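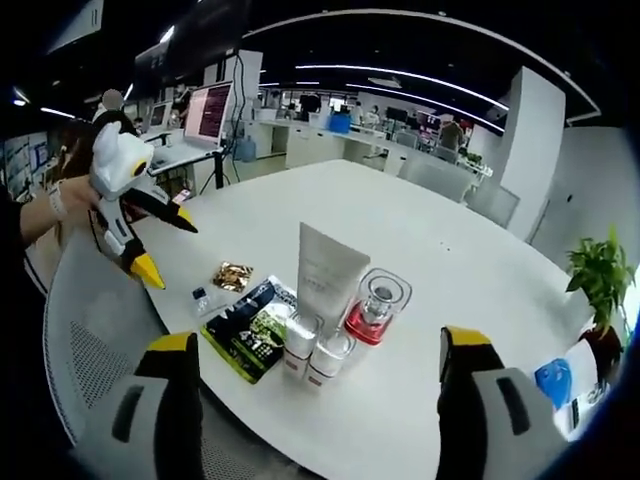 I never meant to get into grippers. I wanted something at home that could pass me the hand cream without knocking over the shampoo, and one wet October later I was spending my evenings at Fillidach, the shared workshop behind the old Stoyanova bakery, arguing about fingertips.

The first pair I printed were hopeless. Hard plastic on hard plastic, and every jar shot off sideways like a bar of soap! Softer pads sorted most of that (I got through some 80 of them, and my kitchen drawer still smells of rubber). Squeeze tubes are the real pests, though. Stand one on its cap and it looks easy, but pinch too high and it folds, too low and over it goes. Flat sachets are worse, you have to sort of scoop at them and hope.

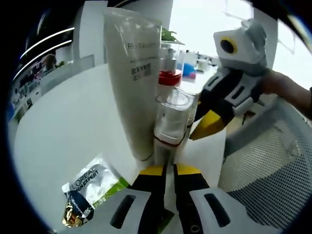

Sorin Radu thinks I fuss too much over the pads and that the trouble is all in the wrist: slow down the last bit of the approach, he says, and half the drops would go away. He may be right, annoyingly. I tried it at eleven at night with a jar of face cream and got it across the table twice running, then dropped it on my foot.

So the wrist joint is in bits again, and I've ordered 48 new screws from Ellard.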